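Didamach Sets Release Terms for Parody Series "Skurkia Recut"

FOR IMMEDIATE RELEASE
April 23, 2022

Didamach, an independent producer of short-form film comedy, today announced the release schedule, running times and technical specifications for Skurkia Recut, a nine-part parody series built on the fantasy feature Skurkia. The series is produced under license from Aguiar, which holds the rights to the original film, and will be distributed online by Jerngate.

Skurkia Recut retells the feature in nine episodes with new dialogue, new sound effects and a replacement narrator. The combined running time is 84 minutes, including end credits. Episodes vary in length and follow the chapter order of the theatrical version. Viewers who have not seen the feature will be able to follow the series, although a number of jokes depend on knowledge of the final act.

Under the license, Didamach was given access to the finished picture, the isolated dialogue track and the music and effects track. It was not given access to unused takes. All picture material in the series therefore comes from the released film, apart from newly shot inserts and title cards. The inserts are limited to objects, hands and room interiors. No member of the original cast appears in new footage, and no voice has been synthesized from the original recordings.

The edit contains 1664 cuts. Of these, 1617 fall within the episodes themselves, and the remainder are in the opening titles and end credits. Each cut was logged against the source timecode so that Aguiar could check the use of its material before approval. Approval was given for all nine episodes without changes to running time. Two lines of narration were rewritten at the request of the rights holder, in both cases to avoid confusion with a song lyric quoted in the feature. 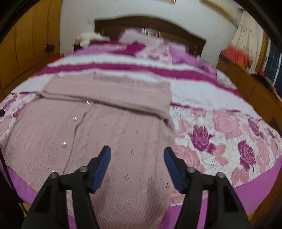
Costume jokes account for a large share of the new script. The feature dresses its warlord in plate armor in every sequence, including meals, and the parody assigns him a second wardrobe that is discussed at length by the narrator and never worn. The wardrobe is domestic in character. A typical entry is a dusty pink cardigan with vertical cables and small eyelet motifs, laid flat on a bed in front of a dark brown wooden headboard, and the narrator reads out such entries in the same tone used for the weapons inventory in episode two. Knitwear also supplies the running argument between the warlord and his armorer, which begins in episode three and is left unresolved.

The dialogue was recorded dry, with room reverberation added in the mix to match the source. Lip movement was used as a guide – the script was written to syllable counts taken from the original dialogue – but exact synchronization was abandoned wherever it weakened a joke. Crowd scenes were revoiced in groups. The dragon, which does not speak in the feature, has been given dialogue in four episodes and a short monologue in the last.

Music from the feature is retained in the first episode only. The remaining eight use a new score for small ensemble. The new score quotes the main theme under the terms of the license and otherwise shares no material with it.

Episodes will be delivered in high definition at the frame rate of the original release. The widescreen ratio of the feature has been kept, and the inserts were framed to match. Sound is available in stereo and in surround. English captions are included with every episode and identify the speaker where the revoiced dialogue comes from off screen. An audio description track is in preparation and will be added to the existing files – viewers will not need to obtain a separate version.

Jerngate will release the first three episodes together. The other six will follow singly at one-week intervals. Each episode will remain available for the full term of the distribution agreement. The series will be offered without advertising breaks inside episodes. A compiled version, with the opening titles shown once and the credits moved to the end, will be made available after the final episode.

Didamach advises that the series contains spoilers for the whole of Skurkia, including the identity of the second king. The language is mild. Violence is limited to what appears in the feature, and several battle sequences have been shortened.

Press access

Accredited reviewers may request preview copies of episodes one through three from the Didamach press office. Preview copies carry a visible watermark and stereo sound only. Stills from the feature are subject to separate clearance by Aguiar and are not included in the press kit. Title cards, episode synopses and a full credit list are included and may be reproduced in connection with coverage of the series.

About Didamach

Didamach produces parody, commentary and revoiced shorts for online distribution. Its work is made under license from the owners of the source films.

Media contact: Didamach press office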